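4. Loading your songs and preparing a live set

This section explains how to bring finished songs from your computer to the Borine stage sampler and put them in order for a concert. Please read section 3 first if your Borine is not yet connected to the mixer.

4.1 Before you start

You need the Borine, its power supply, a USB cable and a computer with the Lastwood editor installed. The unit must be in Stop mode. When the Play button is lit, the editor can see the unit but it cannot write to it.

Note: The internal memory holds 800 samples and 100 sets. One set can contain up to 50 songs. If the memory is full, the editor shows the message NO ROOM and the transfer does not begin.

4.2 Transferring the songs

1. Connect the Borine to the computer and switch it on. Wait until the display shows READY.
2. Open Lastwood and choose Device > Connect. The name of your unit appears at the left side of the window.
3. Drag the song folder onto the name of the unit. Each folder must contain the audio files and one tempo file. A folder without a tempo file is accepted, but the song will play at the tempo of the song before it.
4. Press Send. The progress bar moves once for each file, so with long files it may seem to stand still.
5. When the display shows READY again, choose Device > Disconnect and only then pull out the cable.

Caution: Do not switch off the unit during a transfer. The song that is being written will be lost, and in some cases the whole set must be sent again.

4.3 Placing the unit for rehearsal

Put the Borine on a flat and stable table, within reach of the player. Leave free space at the back for the plugs, and guide the audio cables away from the power cable. If you also use the Grotdale foot pedal, connect it before you switch on. The unit looks for the pedal only at start.

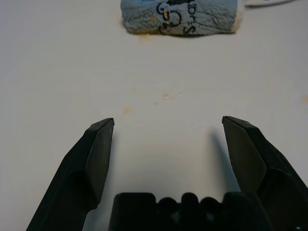
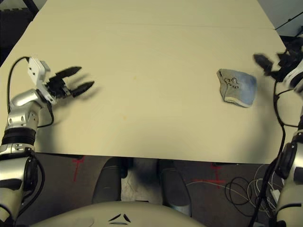

Fig. 7. Tabletop, two views.

4.4 Building the set

1. Press Set and turn the wheel to an empty position.
2. Press Edit. The first line blinks.
3. Turn the wheel to select a song and press it to confirm. The cursor goes to the next line.
4. Repeat for all songs. To leave a pause for talking to the audience, select HOLD in place of a song. The unit will then wait for the pedal or for the Play button.
5. Press and hold Set until the display shows SAVED.

To change the order later, open the set, go to the song and press Shift while you turn the wheel. The other songs move up or down by themselves.

Note: Song names are cut after the twelfth letter in the display. Singer Eulalia Yáñez, who tested this version with her band Işık, wrote a number in front of every name, and we can recommend this – two songs which begin with the same words are otherwise hard to tell apart on a dark stage.

4.5 Setting the count-in

The count-in is heard only in the headphone output. It does not go to the main outputs.

1. Open the song and press Click.
2. Choose one bar, two bars or OFF.
3. Turn the Level knob until the drummer hears the click well over the other instruments.

Caution: Start with the Level knob at zero. The click is short and sharp, and it can be much louder than the music at the same setting.

4.6 If a song does not start

Check that the line in the set does not show a small star. The star means that one or more audio files are missing. Send the folder again as in 4.2. If the star remains, rename the folder with plain letters only and repeat the transfer – some accents are not read correctly by older units.

Text of this section: Darnell Park. Continue with section 5, Using the foot pedal.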